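Getting creases out of a thin white curtain without an iron?

Khairul Purba
We moved to Ballmont in January and the white curtain panel for the back window came out of the box badly creased. The fabric is thin and I'm afraid of scorching it. No iron in the house yet. What works? 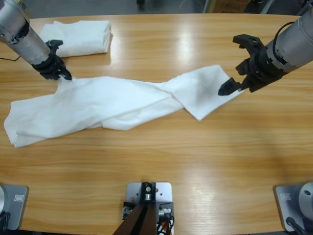 White cloth on the table

Mattes Kohlhase
Spray it with plain water and hang it on the rod overnight. Pull the bottom hem straight by hand. I've done 2 panels this way and the creases were gone by morning.
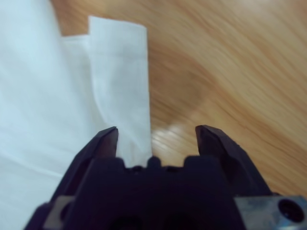

If a few stay in, hang it in the bathroom while you shower, then put it back on the rod. Don't wring it.

ehlers_90
Just buy a steamer. Mine takes some 90 seconds to heat up. Keep it moving and try a corner first.

Khairul Purba
Thanks both. Trying the water tonight.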